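Chapter 4
Bins, Dividers and the Things That Live in Them

Before you read
Think of the last time you went looking for a broom, a sponge or a roll of trash bags and found it in the third place you tried. Write down where you looked first. You will need that note for the exercise at the end of section 4.2.

Key words: compartment, divider, footprint, home spot, overflow, reach depth

In Chapter 3 we sorted cleaning supplies by how often they get used. Now comes the part I have been waiting for since page 2 — deciding what each thing should sit in! A bin looks like the simplest object in the whole building. It has a floor and walls, and you put things in it. Spend a morning in a well-run supply room, though, and you start to see how much thought can go into a plain open box.

Müzeyyen Karabulut ran the supply room at the Trelberg guest house for years, and her rule was that a bin should be judged with your arm and not with your eyes. Stand where you would normally stand. Reach in. If your fingers touch the floor of the bin before your shoulder has to drop, the reach depth is good. If you have to lean over the wall, small things at the bottom will stay at the bottom, and somebody will buy new ones in June.

Tall walls are wonderful for long, light things and for anything that slides around. They are a poor match for small flat tools, unless the bin is kept nearly bare. Sloping walls, wider at the top, give your knuckles some room and let empty bins nest inside each other. You lose a little floor space for that, and in most rooms it is a fair trade.

Now for dividers. A divider turns one footprint into two home spots, and it does so without taking up any more shelf. Berkay Akgül, whose family shop (simply called Akgül) has been fitting out storerooms in Firnach since before I was born, likes to put the divider in last, after the contents have been lying in the bin for a week. By then the things have found their own sides. Split the bin where the gap already is and people will go along with it. Split it down the exact middle because it looks neat, and within a month the brushes will be back in with the dust cloths.

One side of a divided bin may well stand empty some of the time. Leave it alone! An empty compartment is overflow space, and overflow space is what saves you on delivery day.

Dustpans deserve a paragraph of their own. They are wide at one end and narrow at the other, so they waste space in almost any position. Laid flat, a dustpan takes up a lot of floor but is easy to grab by the handle. Stood on end, it takes up very little and falls over. If the handle has a hanging hole, you have a third choice, a hook on the wall, and we will come back to hooks in Chapter 5. The lip is the part to look after. Once it gets bent or chipped, fine dust slips underneath and you end up chasing a gray line across the floor.

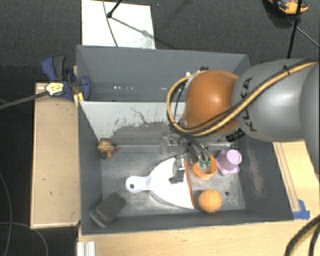 Should a dustpan be stored together with its brush?
Keep them together if they are sold as a set and clip to each other. Otherwise give the brush its own spot, with the bristles facing up or hanging free, so they keep their shape.

4.1 Measuring before you buy

You will need a tape measure, a pencil and the list you made in Chapter 3. Start with the longest item on the list and measure it from tip to tip, handle included.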